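How I'm Finally Learning My Grandmother's Malay (and How You Can Start on Yours)

Posted 1 June 2024 by Melur Hidayat

I get a lot of messages from people who understand a family language and can't speak a word of it. You follow the jokes at weddings, you know when you're in trouble, and then an aunt asks you something directly and you answer in English. That was me until I was well past 30! So I've written down the routine I use, in the order I'd do it if I had to start over.

You don't need a class for this. You need a notebook, a phone that records, and one patient relative (two if you can get them, mine argue with each other and I learn a ton from it).

Step 1: Write down what you already know

Give yourself one evening. Put down every word and phrase you can hear in your head, spelled however it sounds. Don't look anything up. I got 326 entries, and I'd been telling people I knew maybe twenty words. Lots of mine were about food and being told to put on shoes, but it all counts.

Next, mark the ones you could say out loud without feeling silly. I had 23. That's your real starting point, and it's fine if it's tiny.
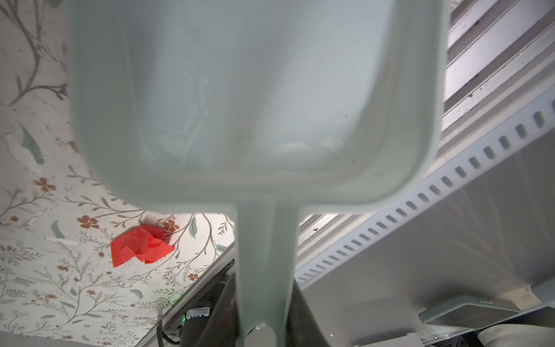 Keep the list somewhere you'll see it. Mine is taped inside a kitchen cabinet and it has oil on it.

Step 2: Pick one relative and one topic

I started with my uncle, Darmawan Halim, and the topic was breakfast. I called him on my way to work and asked what he'd eaten, and what he'd put on it, and who had made it. The next day I asked the same things again. He thought I'd lost my mind for the first week, but by the second I could ask without rehearsing, and he'd started giving me longer answers.

Stay on one topic until you're bored with it. Boredom is a good sign here - it means the words are coming without effort. After breakfast I did the weather, and then the neighbors (so much vocabulary in the neighbors).

Step 3: Record short bits and repeat them

Ask first, obviously. I record 60 seconds at a time, never more, and play it back while I'm folding clothes. Listen once all the way through, then stop after every sentence and say it back in the same tune. The tune matters more to me than getting each sound right. My cousin Anjani Majimbun says I used to sound like a GPS.

If there's a word you can't catch after three listens, write down your best guess and ask about it on the next call. I once spent days on what turned out to be my uncle clearing his throat. 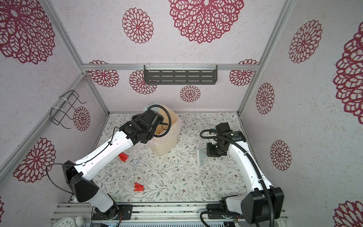 Step 4: Ask them to stop switching to English

This one is hard, and it's usually kindness on their part. They hear you struggle and jump in to help. What worked for us was a fixed window: nine minutes, timer on, no English from anybody. When it rings, we can all relax and gossip in whatever comes out.

Learn these before you try it, in your own language of course:
Say that again, slower.
What do you call this?
Is that how you'd say it?
Wait, I'm thinking.

That last one saved me. Without it, people fill the gap for you.

Step 5: Put up with being laughed at

They will laugh. In November I told a whole table of people that I was very delicious, when I meant the noodles. Yusri Goh still greets me with it. I sulked for a day and then I used the word correctly at dinner the next weekend, and I haven't gotten it wrong since.

If the teasing really does bother you, say so to one person you trust and practice with them alone for a while. I did that with Anjani before I was ready for the big table.

Next month I'm going to try writing letters to my uncle, spelling mistakes and all. If you've started your own list, tell me in the comments how many words you found!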